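Jilum Apartments – Laundry Area Safety Checklist
Unit walk-through, 1/6/25
Inspector: Jannik Kasten
Copy to: Intan Chin, Sadimine Property Services

1. Floor clear of trip hazards – NEEDS ATTENTION
Stuffed white bag left standing on the floor against the tiled pillar, gray woven mesh bag under and behind it. Both to go on a shelf or out of the room. Flattened cardboard to the recycling.

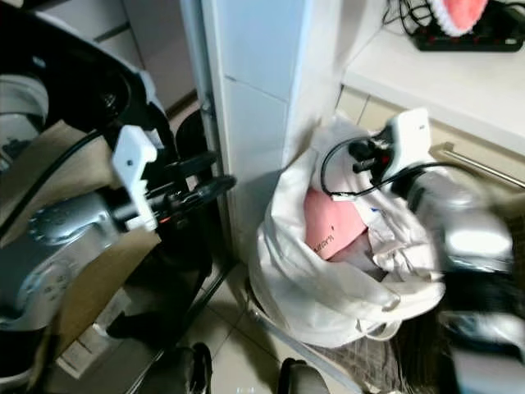
Item 1. White bag at the foot of the pillar.

2. Wall and pillar tile – OK
Tap test done, nothing hollow. Metal edge strip is tight.

3. Outlet and power cord – OK
Cord is not pinched. Outlet tested with the Dullex tester, ground good.

4. Water supply hoses – OK, RECHECK
Hoses were replaced in May. No drips at either valve. Hand-tighten only.

5. Top-loading washer – OK, WITH COMMENT
Drum turns freely by hand. Filter cover is in place. Sheet draped over the front of the machine should be taken off before a cycle is started. Laundry bag to be kept back from the machine while it runs – 2 feet is enough.
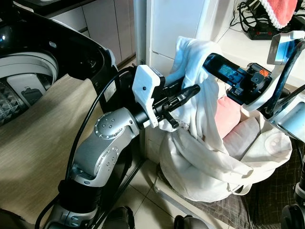
How often should the lint filter be cleaned?
Every 6 loads, or sooner if lint shows on dark clothes. Rinse it under the tap and snap it back in before the next wash.

6. Cabinets – OK
Detergent stored upright with caps on. Bleach kept apart from the ammonia cleaner.

7. Doorway – OK
Door opens all the way.

Follow-up: items 1 and 5, tenant to correct. Hordiienko to recheck the valves under item 4.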